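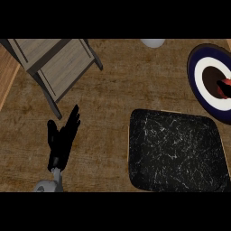 prader-pledges

Table of charity pledges made by beauty and fashion brands on their own social accounts. Put together from public posts, typed in by hand, so expect the odd slip.

Last update 2021-09-10. Next one whenever I get to it.

What's in it

pledges.csv, 2339 rows, one per post
brands.csv, brand name, parent company if known, country
causes.csv, the cause labels (animals, health, housing, schools, other)

1231 rows name a sum. The rest just say "a portion of proceeds" or similar, amount left blank. Blank is not zero, please don't fill it.

Columns in pledges.csv

post_date, brand_id, cause, amount, currency, matched
matched = y if the charity confirmed it in public. 974 so far. 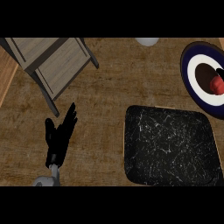
Overhead view, wooden surface, simulated.

Known problems

Limited edition lipstick pledges from July are in twice for Zomel and Montes. Will fix.
266 posts have since been deleted, text kept, link dead.
Currencies not converted. Lorach posts in two and dosen't always say which.
Celebrity accounts only counted where the person owns the label. Judgement call, some will disagree.

Use

Free for anything non commercial, credit the repo. Don't use it to rank brands by generosity, the coverage is far too patchy for that.

Corrections: open an issue with the row number and a link. No screenshots pls, can't check them.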